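Curkar Bench, the two-arm recording kit from Eltden: six weeks in

I came to the Curkar with low hopes. Every kit of this sort is sold on how many demonstrations you'll collect in an afternoon, and the afternoon in the brochure is always somebody else's. Eltden rents it at £900 a month with both arms, the rail, a wrist camera for each gripper, one fixed camera and the recording software, Clusstead. You find your own table and your own walls.

The job we gave it was bagging produce. Pick up a clear zip bag, hold the mouth, put the fruit or veg in, move on to the next. I chose it out of spite. Clear plastic is miserable to see and worse to hold, and I wanted to know early whether we were wasting our money.

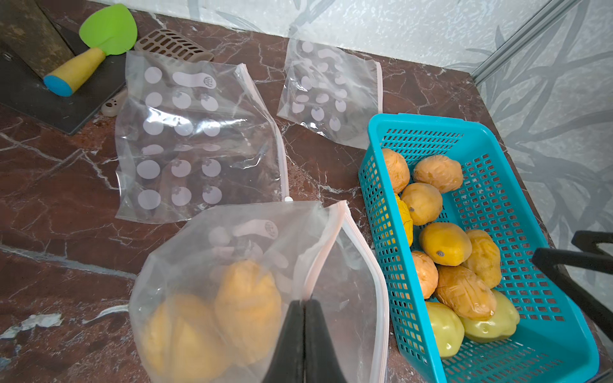
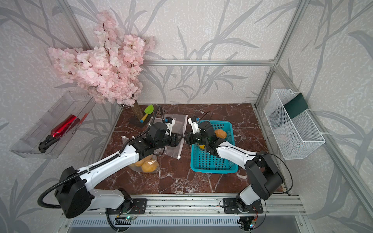 Farzana Wijesinghe

Start with the arms, which are better than I expected. They reach the middle of the table comfortably from the front rail and can work nose to nose, which is what you want when one has to hold a bag while the other goes to the basket. The fingers will pinch a single edge of thin plastic if you bring them in slowly. Come in fast and they push the bag across the table, and then you've recorded yourself chasing a bag. Learners copy that sort of thing very faithfully.

The wrist view is the main reason to pay for this kit. From the fixed camera an empty bag on a marble-patterned top is mostly a few glints and a zip pull. From the wrist you get the zip track, the printing on the plastic and the fingers on the edge, and I'd be happy to train on that. I would not be happy to train on the fixed view alone, whatever the Clusstead manual says about single-camera mode. The arms also get in its way just when things become interesting, with a gripper right over the basket.

Now the complaints. Our best session gave 65 recordings I'd keep. Eltden's figure is a good deal higher, and I think they got it by stacking blocks. The software counts a take as good if you press the good button, so a tired person at 4pm can fill a drive with rubbish that looks like progress. There's no way to mark a take "fine until the end", and a lot of ours were. We ended up keeping notes in a spreadsheet and trimming by hand.

Time stamps between the wrist cameras and the fixed one drifted twice. Support answered quickly, told us to restart, and restarting did cure it. I still had to throw away the recordings from before I noticed.

I'm also not persuaded by the "scene variety" add-on, a box of odds and ends to scatter about so that the learner doesn't get too fond of one tidy table. The idea is sound. Paying for it is silly. Go and raid a kitchen drawer and a garden shop, and change the clutter more often than you think you need to.

I did try the older Jayawardena set for comparison. It's cheaper and the hand controls are nicer on the wrists, but it drops frames when both arms are moving, and for this work both arms are always moving.

Would I rent the Curkar again? For soft or see-through things, yes, for a month or two, with a strict person doing the labelling. For boxes and blocks you can spend a lot less. As for whether our learner can now bag produce on its own, ask me in April. I've seen too many training curves to say anything sooner.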